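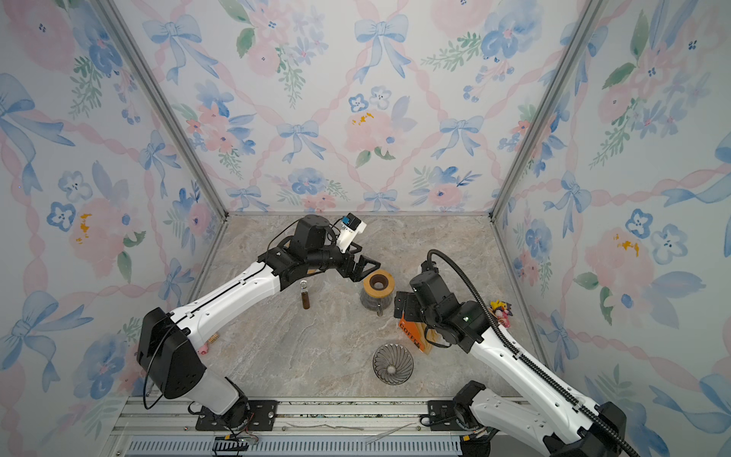 图1 三号工位，双臂作业，咖啡器具类任务。左右腕之间为带木圈的玻璃分享壶，前方为深色螺旋纹滤杯。

项目管理 > 资助项目 > Dranham > 进展报告

2021年11月22日　撰稿：Estrella Montes

Dranham 双臂示范数据采集项目：第二阶段进展报告

一、本期范围

本报告提交 Nosine 资助办公室，覆盖第二阶段的采集、标注和验收工作。第一阶段的工位搭建和遥操作延迟测试已在上一份报告中说明，不再重复。本期任务集中在桌面器具的双臂操作，分为咖啡器具、小瓶罐、软包装三类，由六个工位并行采集。

二、采集数量

本期共录制示范2214条，经两轮验收后入库1773条。未入库的部分按原因分为四种：操作员中途放弃、腕部相机掉帧、左右臂时间戳偏差超限、任务结束状态与指令文本不符。其中时间戳偏差集中出现在阶段前期，更换同步方式之后明显减少。掉帧与工位有关，五号工位占比最高，检查后确认是腕部线缆接头松动，已更换。

咖啡器具类入库数量最多，软包装类最少。软包装类的困难在于袋体受夹后变形，操作员需要反复调整夹持点，单条时长偏长，超时作废的比例也随之上升。指令文本由 Macario Alvarado 统一编写，每个任务备三种措辞，录制时随机抽取。

三、工位布置与环境变化

各工位采用相同的铝型材底座，双臂并排固定于前侧导轨，台面与三面围板可更换。本期围板共使用多种墙纸，三号工位目前为粉色牡丹与蓝色蝴蝶结图案，配大理石纹台面。花色密集的墙纸对现有分割模型干扰较大，小尺寸物体的漏检尤其多，这一批数据单独编组，便于后续对照训练。

每次布置除目标物外，另放入若干无关物品。三号工位这一组里有琥珀色小玻璃瓶、橙色咖啡纸袋和黄色卡通小摆件，位置在每批录制开始前重新摆放。无关物品清单由 Ngaio Baxter 维护，同一组合不得连续使用两批。透明玻璃器皿的深度数据缺失较多，本期未做补全，原始值照录，由下游自行处理。

四、标注与验收

标注分两层。第一层为动作分段，标出接近、接触、移动、释放的起止点；第二层为结果判定，只记成功、部分成功和失败。入库数据中有1657条完成两层标注，其余仅完成第一层，计划在明年1月底前补齐。

两名标注员对同一条数据的分段边界差异，主要出在“接近”与“接触”之间。双臂任务中两侧接触时刻不同，早期规则只记先接触的一侧，造成后接触一侧的信息丢失。现行规则改为左右臂分别标注，旧数据已按新规则返工。失败示范不删除，与成功示范分库存放。

五、基线训练

用入库数据训练了一版模仿学习策略，仅作数据质量检查，不作为交付成果。单臂抓取小瓶的表现稳定；双臂配合的任务，例如一臂扶壶、另一臂放置滤杯，在未见过的台面上成功率下降明显。初步判断与初始位姿分布偏窄有关。Tonantzin Olvera 对初始位姿做了统计，目标物多落在台面中部，靠近后侧两角的样本不足。下阶段的摆放表将按区域分配。

六、设备与经费

机械臂本期无大修。夹爪指面磨损后更换一次，更换前后的指面厚度不同，已在元数据中增加指面版本字段。存储费用超出预算，原因是腕部相机改为较高码率；拟从差旅项调剂，申请表另附。Stelloline 提供的同步模块已到齐并完成安装。Bodin 的第二批台面板材延期，影响四号和六号工位的换板计划，采集本身未中断。

七、下阶段安排

1. 补齐第二层标注。
2. 软包装类增加录制时段，并放宽单条时长上限，新上限待试录后确定。
3. 台面后侧两角的初始位姿按表补采。
4. 换板完成后重做外参标定，标定文件随数据一并提交。

需资助方确认的事项有两项：差旅项调剂，以及失败示范是否列入交付范围。后者影响存储方案，希望在下阶段开始前答复。

评论（3）

Xóchitl Solís：第四节返工的旧数据，版本号有没有变？我这边拉到的索引里新旧规则混在一起，分不出来。

Estrella Montes：版本号已变，索引没有刷新。请重新拉取，以标注规则字段为准。

Ngaio Baxter：补充一点，无关物品清单里玻璃类偏少，下一批准备加几件，采购单已经发给 Macario。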